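# 手持夹爪采集:片段剔除率偏高,标定还是操作规范的问题?

**版块:** 数据采集 / 双臂示教

---

**gernville_lab** · 楼主

九月到现在,我们用双手手持夹爪加头戴相机采了 3,067 条片段,任务是桌面整理和开合容器。质检脚本跑完,能直接进训练集的比预期少,剔除原因集中在下面几类:

- 腕部视角轨迹丢失,SLAM 重定位失败后位姿跳变
- 左右手时间戳错位,超过一帧
- 夹爪开合宽度读数和图像里的指间距对不上
- 片段首尾有大段无效动作(调整握姿、等待口令)

前两类占大头。目前的流程:操作员戴好头戴相机,双手各持一个夹爪,听口令开始,完成任务后回到起始位,再听口令结束。标定每天早上做一次。

想问两件事:

1. 标定一天一次够不够?
2. 首尾无效段是采集时管,还是后处理裁?

---

**范登布鲁克支架党**

先问硬件。指面是什么材料,夹爪和头戴相机的时钟怎么同步?只说“错位超过一帧”没法判断。如果是各记各的本地时间,事后靠音频或者闪光对齐,长时间采集一定会漂,跟标定没关系。

---

**gernville_lab** · 楼主

时钟是开机时对一次,之后各走各的。夹爪是 Fiteck 的壳体,内部相机模组我们自己换过。指片黑色,表面偏亮。

---

**范登布鲁克支架党**

那时间戳那一类基本可以结案了。开机对一次不够。每段开头做一次同步动作,比如两只夹爪同时快速闭合一次,从开合信号里找峰值对齐。成本是每段多 3 秒。

---

**慢速闭环**

不同意“每段都做”。同步动作本身会进数据,裁剪没裁干净,模型就会学到一上来先空夹一下。我们踩过。建议每 10 分钟单独录一段同步片段,中间线性插值。

---

**范登布鲁克支架党**

线性插值的前提是漂移是线性的。换过模组的板子,温度上来以后不一定。你们有没有画过漂移曲线?

---

**慢速闭环**

画过,我们的设备上够线性。楼主的不知道,得自己测。

---

**skimcombe_data**

我更关心轨迹丢失。SLAM 丢失一般三个原因:运动太快、视野里纹理太少、近处的动态物体占画面太多。三个在手持采集里都常见,尤其是两次动作之间手放松的时候,夹爪朝向没人管,镜头对着哪里都有可能。

楼主能不能贴一帧剔除片段附近的腕部视角?不用挑好看的。

---

**gernville_lab** · 楼主

可以。下面是夹爪上的相机朝上时的一帧,人脸已打码。
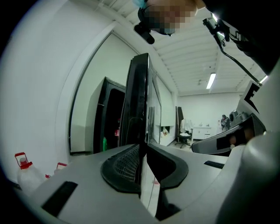

### 回复:skimcombe_data

看到了。这一帧能说明不少问题,按对定位的影响讲:

**静态区域。** 下半幅基本是夹爪自己的灰色壳体,中间又竖着一片指片。这些跟相机一起动,提到的特征点全是错误约束,必须用掩膜去掉。去掉以后,剩下的主要是白墙和白色天花板。天花板的平行肋条有边缘,但重复,匹配容易串。

**反光。** 指片表面映出旁边一条白色的房间。自身掩膜如果只盖壳体、没盖指片,倒影里的边缘会被当成真实特征。

**动态区域。** 右上方是另一只夹爪,上方是操作员的头和头戴相机。两者都有独立运动,而且对比度比背景高,特征提取会偏向它们。另一只夹爪上那个粗黑色标记尤其容易被跟踪。

**灯。** 画面里有亮着的灯管。镜头从桌面转到天花板,自动曝光会有一次大的调整,调整期间前后帧亮度不一致,光流容易断。建议锁曝光,按桌面亮度定。

所以我的判断是:标定不是主因,先查掩膜。

---

**慢速闭环**

掩膜同意,锁曝光保留意见。锁死以后操作员身体一挡光,桌面就欠曝,抓取那几帧细节全没了。那几帧才是训练要用的。天花板过曝无所谓,那段本来就该裁掉。

---

**skimcombe_data**

裁掉可以,但位姿是连续估计的。中间断一次,后面的坐标系就可能跳。裁剪解决不了裁剪点之后的误差。折中办法是给自动曝光设上下限,限制每帧变化率。

---

**慢速闭环**

设上下限可以接受。

---

**Ward De Bruijn**

补充一点采集侧的做法。我们在 Skimcombe 项目里把规范写成这样:

1. 开始口令前,两只夹爪指尖朝向桌面,静止 3 秒。
2. 任务过程中不要求速度,但禁止手腕突然翻转。
3. 结束后夹爪放到固定支座上,再等结束口令。
4. 中途需要休息或说话,直接报废该段重录,不做拼接。

第 3 条对减少首尾无效段最有效。手里拿着东西等口令,人会不自觉抬手或者把夹爪转过来。放到支座上,末端位姿还可以当闭环检查:每段起点和终点支座位姿应该一致,差值超过阈值就自动标记。

---

**gernville_lab** · 楼主

支座我们没有。闭环检查的阈值你们取多少?

---

**Ward De Bruijn**

看任务。开合容器这类,平移误差到厘米级就没法用了。先把自己全部片段的起止差值画直方图,拐点在哪就从哪切,别抄别人的数。

---

**抽屉第三格**

泼点冷水。3,067 条里剔除一部分很正常,真正该看的是剩下的分布。如果丢失集中在大范围移动的片段,剔完以后训练集里全是小幅动作,策略就学不会伸手够远处。统计一下被剔片段的工作空间范围,再决定值不值得救。

---

**skimcombe_data**

同意。补一句,原始视频不要删,掩膜改好以后可以全量重跑轨迹,比重新采便宜得多。

---

**范登布鲁克支架党**

重跑之前先修时间戳,否则位姿救回来,左右手还是对不上。顺序别反。

---

**gernville_lab** · 楼主

**更新(10月10日,星期六)**

先抽了 300 条被剔片段重跑,改动只有一项:自身掩膜扩大到壳体加整片指片。多数能恢复出连续轨迹,剩下失败的主要发生在镜头转向天花板之后。另一只夹爪的动态掩膜还没做。

时间戳这边录了一组漂移曲线,前半小时近似线性,后面有弯。插值间隔准备缩到 5 分钟,不采用每段空夹。

开合宽度读数不一致查到一部分原因:指片更换后没有重新归零。已经写进换件清单。

首尾无效段按 Ward 的方案加支座,正在打印。

---

**范登布鲁克支架党**

后面有弯就别用线性了,分段拟合。5 分钟一段还要看弯得多厉害,曲线贴一下。

---

**慢速闭环**

间隔缩短以后,分段线性就是分段拟合。

---

**抽屉第三格**

工作空间范围那个统计做了没有?

---

**gernville_lab** · 楼主

还没做。先全量重跑,跑完超过 2,000 条可用就按动作幅度分桶统计,曲线和分桶结果一起贴。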